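## Notes from the Showroom: The Great Drawer Debate

June is when people start asking us about drawers. I don't know why June. By then the tile is chosen, the range hood has been argued over, and a couple who agreed on everything since the first meeting discovers that one of them wants deep drawers under the counter and the other was raised in a house with doors.

Our designer Clotilde Pichon is a drawer person and will tell you so before you've taken your coat off. Lionel Lecomte, who installs what she draws, likes a door with a pull-out shelf, mainly for the plumbing. They've been having this conversation for 19 years.
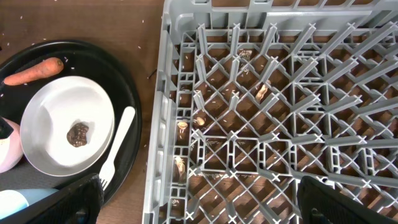
For the Plarden Street remodel, the owners split the difference. Drawers went on the cooking side and doors by the sink, with one tall cabinet for the things people own but won't discuss, such as fondue sets. The old kitchen had 5 drawers, and one of those was painted shut.

Soft-close hardware for the whole run added $198 to the order. Gladys Muli in our office calls it the cheapest marriage counseling in the county.
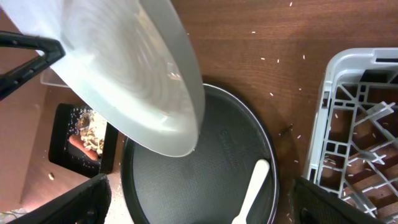
*Bowl over the pan, with a few grains of rice along for the ride.*

If you're still undecided, empty your lower cabinets onto the floor some evening and see what you had to kneel for. Most people switch to drawers around the time they try to stand back up. A few hold firm, and we'll build those doors with a straight face. 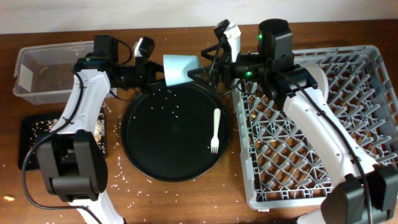

## Coming Up

Sólveig Lauritsen is running the countertop talk again at our Lusbridge showroom, 6:30 p.m., coffee provided. Bring your measurements, and please measure the wall this time. Last year we got a lot of guesses.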